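Startseite > Service > Häufige Fragen > Handgreifer Ostach

Häufige Fragen zur Störung an den Handgreifern der Baureihe Ostach
Stand: September

Die Datenerfassungsstelle Greltholm hat die Handgreifer der Baureihe Ostach vorübergehend aus dem Betrieb genommen. Die folgenden Auskünfte richten sich an Bedienpersonen, an Haushalte, in denen Aufnahmen stattfinden, sowie an Stellen, die Datensätze aus Greltholm beziehen. Die Seite wird bei neuen Erkenntnissen fortgeschrieben.

Was ist vorgefallen?

Bei mehreren Geräten hat sich im laufenden Einsatz ein Gelenkbolzen des Fingergestänges gelockert. Der betroffene Finger verliert dadurch seine Führung. In der Mehrzahl der Fälle zeigte sich dies als seitliches Spiel beim Schließen. In zwei Fällen schlug der Finger unter Federlast nach innen, während sich die freie Hand der Bedienperson zwischen den Belägen befand. Beide Personen erlitten eine Quetschung am Zeigefinger und wurden ambulant behandelt.

Insgesamt liegen sieben Störungsmeldungen vor. Sie stammen aus den Aufnahmebereichen Schlafraum und Küche.

Wie viele Geräte sind betroffen?

Im Bestand befinden sich 40 Handgreifer der Baureihe Ostach. Alle wurden eingezogen, auch diejenigen ohne Befund. Die Geräte der älteren Baureihe mit durchgehender Achse sind von der Maßnahme ausgenommen und dürfen weiter verwendet werden.

Worin liegt die Ursache?

Nach dem Prüfbericht des Instandhaltungsbetriebs Beaudoin wurde beim letzten Wartungsdurchgang eine Sicherungsscheibe verbaut, deren Innendurchmesser außerhalb der Toleranz lag. Die Scheibe hält zunächst und wandert unter wechselnder Last aus ihrer Nut. Die Wareneingangsprüfung in Greltholm hat die Abweichung nicht erkannt, da sie nur die Stückzahl und die Kennzeichnung der Lieferung erfasste. Dieser Mangel liegt in der Verantwortung der Datenerfassungsstelle.

Weshalb trat der Fehler gehäuft bei Arbeiten mit Dosen und Textilien auf?

Weiche Unterlagen geben nach. Wer auf einem Bett eine Metalldose anhebt, ein Handtuch an ihr entlangführt oder einen Deckel aufnimmt, setzt die Finger häufig schräg an und drückt sie in den Stoff. Die Querkraft auf die Bolzen ist dabei höher als auf einer Tischplatte. Arbeiten zwei Greifer im selben Bereich, kommen Berührungen der Gestänge untereinander hinzu. Aufgaben dieser Art bleiben bis zur Freigabe gesperrt, auch wenn ein Gerät der älteren Baureihe zur Verfügung steht.

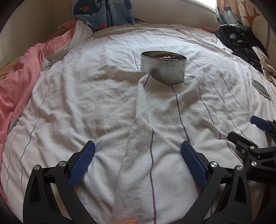 Welche Gefahren bestehen für Personen?

Die Gefährdungsbeurteilung nennt zwei Gefahren. Die erste ist das Quetschen zwischen den Fingern des Greifers. Die zweite betrifft Kleinteile: Eine abgesprungene Sicherungsscheibe oder eine Bolzenkappe kann in Bettwäsche, Kleidung oder in einen offenen Behälter fallen und dort unbemerkt liegen bleiben. Zwischen Perlen und anderem Kleinschmuck ist ein solches Teil schlecht zu erkennen. Für Kleinkinder und Haustiere besteht Verschluckungsgefahr.

Eine elektrische Gefährdung besteht nach Auskunft von Beaudoin nicht.

In unserem Haushalt haben Aufnahmen stattgefunden. Was ist zu tun?

Haushalte, in denen ein betroffenes Gerät eingesetzt wurde, erhalten ein Schreiben mit der Gerätenummer und dem Ergebnis der Einzelprüfung. Fehlte bei der Prüfung ein Teil, wird dies im Schreiben ausdrücklich angegeben. In diesem Fall bitten wir, die verwendeten Textilien vor der nächsten Wäsche auszuschütteln und offene Behälter auf einer hellen Unterlage zu entleeren. Auf Wunsch übernimmt die Datenerfassungsstelle die Nachsuche. Die Kosten für beschädigte Gegenstände, etwa für eine verkratzte Dose oder eine gerissene Schmuckkette, werden gegen formlosen Nachweis erstattet.

Gefundene Teile sind bitte in einem verschlossenen Umschlag zurückzusenden. Ein Rückumschlag liegt dem Schreiben bei.

Darf ich ein Gerät weiterbenutzen, wenn ich keinen Fehler feststelle?

Nein. Die Sperre gilt unabhängig vom augenscheinlichen Zustand. Bei drei der gemeldeten Geräte war am Morgen desselben Tages eine Sichtprüfung ohne Befund eingetragen worden.

Woran ist ein gelockerter Bolzen zu erkennen?

Folgende Anzeichen sind zu beachten:

– Der Finger lässt sich bei offener Stellung seitlich bewegen.
– Die Beläge treffen beim Schließen versetzt aufeinander.
– Eine Bolzenkappe steht gegenüber der anderen desselben Fingers vor.
– Beim Schließen ist ein Klicken zu hören, das zuvor nicht auftrat.

Ein einzelnes Anzeichen genügt für die Außerbetriebnahme.

Wie wird die Sichtprüfung künftig durchgeführt?
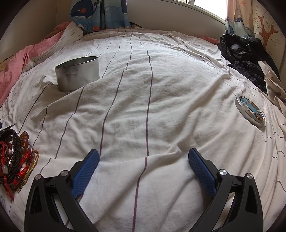 Für die Sichtprüfung gilt ab der Freigabe die überarbeitete Arbeitsanweisung. Sie ist vor jeder Aufnahmereihe und nach jeder Unterbrechung durchzuführen, und zwar am Einsatzort und mit leerem Greifer. Die Finger werden so weit geöffnet, dass zwischen den blauen Belägen ein freier Abstand bleibt und an jedem Finger beide silbernen Gelenkbolzen zu sehen sind, der innere nahe dem Belag ebenso wie der äußere. Gegenstände wie Dose und Deckel können währenddessen auf dem Bett liegen bleiben, sofern sie außerhalb des Greifbereichs liegen. Anschließend wird jeder Finger von Hand auf seitliches Spiel geprüft, wobei die Hand von außen anfasst. Das Ergebnis ist im Portal Paltport einzutragen, bevor die Aufnahme gestartet wird.

Was ist zu tun, wenn der Fehler während einer Aufnahme auftritt?

1. Bewegung einstellen und den Greifer ablegen. Ein gegriffener Gegenstand wird nicht mehr abgesetzt, sondern von einer zweiten Person entnommen.
2. Nicht zwischen die Finger fassen.
3. Aufnahme beenden. Die Datei bleibt gespeichert und darf nicht gelöscht werden.
4. Umgebung auf abgesprungene Teile absuchen. Textilien dabei liegend abtasten, bevor sie angehoben werden.
5. Gerät mit dem roten Anhänger kennzeichnen und getrennt verpacken.
6. Störung in Paltport unter „Mechanik, Finger“ melden. Verletzungen sind zusätzlich telefonisch bei der Aufsicht anzuzeigen, auch wenn keine Behandlung erforderlich scheint.

Ist eine eigene Reparatur zulässig?

Das Nachdrücken einer Bolzenkappe, das Sichern mit Klebstoff und der Tausch von Scheiben durch Bedienpersonen sind untersagt. Bei einem der eingezogenen Geräte wurde Klebstoff an der Bolzenstelle vorgefunden. Der ursprüngliche Zustand ließ sich danach nicht mehr feststellen, und das Gerät musste ausgesondert werden.

Sind bereits gelieferte Datensätze betroffen?

Spiel im Gestänge verfälscht die berechnete Öffnungsweite des Greifers. Von den Aufnahmen aus dem fraglichen Zeitraum wurden 2063 als möglicherweise fehlerhaft gekennzeichnet. Die Kennzeichnung ist in Paltport im Feld „Prüfstatus“ einsehbar. Bildmaterial und Zeitstempel sind nach derzeitigem Kenntnisstand verwendbar. Die Angaben zur Öffnungsweite sollten für diese Aufnahmen bis auf Weiteres nicht zum Training herangezogen werden.

Beziehende Stellen, die Modelle bereits mit den gekennzeichneten Aufnahmen trainiert und auf einem Roboterarm in Betrieb genommen haben, werden gebeten, das Schließverhalten vor dem weiteren Einsatz bei verminderter Kraft zu überprüfen.

Werden die gekennzeichneten Aufnahmen ersetzt?

Ein Ersatz ist für Aufgaben mit kleinen und harten Gegenständen vorgesehen, bei denen die Öffnungsweite wesentlich ist. Aufnahmen, die ausschließlich das Falten oder Glattziehen von Stoff zeigen, werden nachgerechnet und nach Abschluss der Prüfung wieder freigegeben.

Wann werden die Geräte wieder freigegeben?

Ein Termin kann derzeit nicht genannt werden. Beaudoin rüstet sämtliche Finger auf verschraubte Bolzen um. Jedes umgerüstete Gerät durchläuft anschließend 900 Schließvorgänge unter Querlast auf nachgiebiger Unterlage. Erst nach bestandener Prüfung wird die Gerätenummer in Paltport entsperrt.

Wie wird eine Wiederholung verhindert?

Sicherungselemente werden im Wareneingang künftig stichprobenweise vermessen. Die Wartungsunterlagen weisen außerdem die Charge jedes verbauten Kleinteils aus. Die Unterweisung der Bedienpersonen wurde um einen praktischen Abschnitt zum Fingergestänge ergänzt und ist vor der ersten Ausgabe eines umgerüsteten Geräts zu wiederholen.

An wen kann ich mich wenden?

Anfragen zu Geräten und Datensätzen werden über das Formular „Störung Ostach“ in Paltport entgegengenommen. Haushalte ohne Zugang verwenden bitte die Rufnummer auf ihrem Anschreiben und halten die Gerätenummer bereit.

Verwandte Seiten: Arbeitsanweisung Handgreifer | Gefährdungsbeurteilung Aufnahme in Wohnräumen | Schadensmeldung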